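Open Day at the Skitik Workshop
Posted 07/12/2020

I drove out to the Drostinico building on Saturday for the open day. The sign-up page said there were 137 places for the morning and 137 for the afternoon, and I took the morning because parking on Bermúdez Street gets bad after lunch. It was a 266 mile round trip for me, so I wanted to see more than a slide show.

There was a slide show, but it only ran 8 minutes. After that we could go to the benches. Most of the talk was about Vesis, their project for teaching robot arms to handle household things. A person does the task first with a gripper held in the hand, and the recordings go to the people who train the arm. I had read about this kind of setup but had never stood next to one.

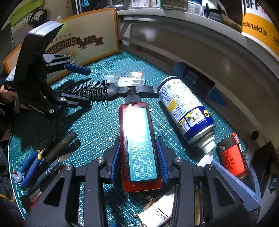

I asked how many times a person has to repeat one pick before it is any use. The answer was over 300, and more if the object is shiny or see-through. Clear plastic is hard for them. So are soft tubes, which change shape when the fingers close. I was told a good session is one where the person doing it gets a little bored but doesn't get sloppy, and that they switch people out when the picks start to look rushed.

They don't clear the bench down to one object, either. I had expected a clean table with a single block on it, like the older demos I saw in college. The staff said an arm that only learns on a clean table has trouble the first time it meets a kitchen drawer. That made sense to me. My own drawer would be a fair test.

Visitors could try a spare gripper at the next bench. It took me four tries to pick up a marker without tipping it over. The hard part is that you lose most of the feeling in your fingers, so you go by eye and close too early. My wrist was sore by the end, and I only did it for ten minutes. 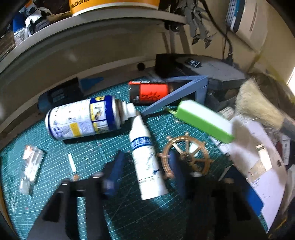
White squeeze bottle between the gripper's fingertips, with the spray can lying next to it.

The arm itself was running in the back room. It was slower than I thought it would be. It put a cup on a shelf, waited, and moved on to a bowl. It missed the bowl once and went back for it without help. The crowd liked that more than the clean picks.

Coffee was free and the restrooms were down one flight. They plan to hold another open day in February, and sign-up will be on the same page.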